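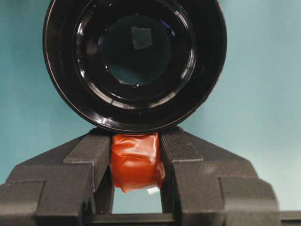 2 min read

Wavura Adds Gloss Black Finish for Stepped Round Parts at Cullstead Finishing Room

CULLSTEAD, November - Wavura today announced that its Dollwood line of decorative finishes now includes a high-gloss black intended for round parts with stepped or ringed interiors. The finish is sold as Dollwood 501 and is available to order from the Cullstead finishing room. It replaces Dollwood 500, which was offered for flat and outside surfaces only.

Cylindrical parts with one ring set inside another are difficult to finish evenly. Coating tends to gather in the grooves and thin out on the raised edges, and the difference shows as soon as the part is turned toward a light. On a dark glossy surface, a well-finished ring returns a narrow, unbroken line of light along its curve. A run or a thin spot bends or interrupts that line.

Dollwood 501 was adjusted to flow less at the base of each step while leveling on the outer wall and the rim. The color is unchanged from 500, so parts finished in either grade can be used side by side in the same assembly.

Application and cure

Parts are cleaned, masked where required, and mounted with the open end facing outward. The interior is coated first, starting at the smallest ring and working toward the rim. The outer wall follows in a separate pass. Full cure takes 54 hours at room temperature. Parts may be handled at the rim after nine hours but should not be stacked, nested or wrapped until cure is complete.

Wavura accepts parts in lots of up to 500 pieces. Larger orders are split and each lot carries its own inspection sheet.

Inspection

Finished parts are viewed end-on against a plain pale teal wall. The wall color was selected after trials with white and gray. White threw too much light back into the interior, and gray made the outer edge hard to separate from the background. Teal gives a clear outline to a black part and leaves the highlights readable.

Inspectors look at the reflections and at the coating between them. The standard covers the following points:

Highlight on the outer edge: continuous, no breaks or waves.
Raised inner rings: coated to the crest, no bare or dull sections.
Grooves: no pooling, no trapped dust.
Rim: no drips on the lower arc.

A soft reflection of the room in a dark, glossy surface is normal and is not recorded as a defect. Parts that fail on a groove or a crest are stripped and recoated once. Parts that fail a second time are returned to the customer uncoated, with the sheet attached.

Availability

Dollwood 501 can be ordered now. Open orders for 500 will be completed as placed unless the customer asks for the change in writing. Sample rings and the current inspection sheet can be requested through Mathebula, the distributor for the Dollwood line.

About Wavura

Wavura supplies decorative and protective finishes for small and medium-sized parts. Its finishing room in Cullstead handles coating, curing and inspection for the full Dollwood line.

Press inquiries: Wavura press desk, Cullstead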